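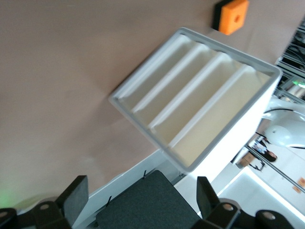

Demonstration gathering is the part of robot learning in which people guide a machine through a job, over and over, so that a learning system has something to copy. Each run is called an episode. It usually holds the view from a small camera near the gripper, the position of the arm and whether the fingers were open or closed.

Sorting and putting away are favourite jobs for beginners' sets. A container with dividers suits them wonderfully well - the goal is easy to see, yet every compartment asks for a slightly different reach. Small blocks are common objects, and their starting spots are changed between episodes so the system doesn't simply memorise one path.

The Trodgate set, released in December 2018, is a lovely early case. It has 500 episodes in 10 jobs, recorded at 4 benches, and its makers left the clutter of a working room in the background. Systems trained on it coped better when moved to a new bench. Ziltitz followed with 29 kinds of object and kept the failed grasps, neatly labelled, which opened up a whole new line of study!

Opinions still differ on how tidy an episode should be. The Idahosa guidelines favour smooth, unhurried movement, while users of the Grornomer format often keep pauses and second tries.

See also: Teleoperation; Imitation learning; Wrist camera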